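Plarkatard Two-Arm Teaching Kit
by Gondska

Home / Teaching by Demonstration / Two-arm kits

If you've ever tried to explain to someone over the phone how to tie a shoe, you already know why we like teaching robots by showing them. The Plarkatard kit lets you do that with two arms at once. Take hold of an arm and walk it through the job by hand, or sit down at the remote handles and drive both arms from your chair (most of our customers end up doing a bit of each, and that's just fine!).

Every run you record is saved as its own demonstration, with the arm motion, the gripper opening and the camera views kept in step. Mess one up? Press the foot pedal and it's gone. Petronella Ndlovu, who wrote the recording software, is a great believer in short tasks, and we've come around to her way of thinking: start with a cup and a marker before you go anywhere near your real parts.

What comes in the box
2 remote handles with gripper triggers
Foot pedal for start, stop and discard
Hand-guiding mode license for both arms
Recording software, with storage set up for 3,000 demonstrations
Starter workbook with 20 tabletop tasks, written by Darlene Chisholm

Arms, grippers and table are sold separately. Already own a pair of arms? Write to us before you order and I-hsuan Ko will look over your setup and tell you which adapter you need.

Good to know
The handles want a clear, steady surface and a chair at a comfortable height. Plan on an afternoon for the first setup, and please do the handle calibration twice, once before lunch and once after, as the first one always seems to drift a little while you're getting used to the grip. Software updates are free for 13 months from delivery. Kits ordered now ship in February.

Workbook task: marker and cup

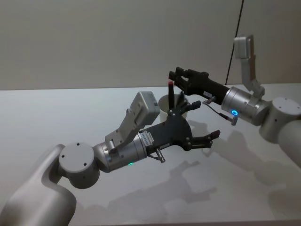
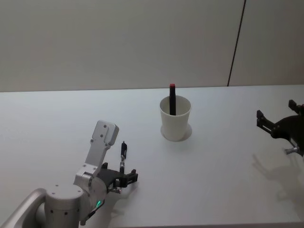

Two arms with black grippers, a paper cup and a black marker with a red cap, in both views.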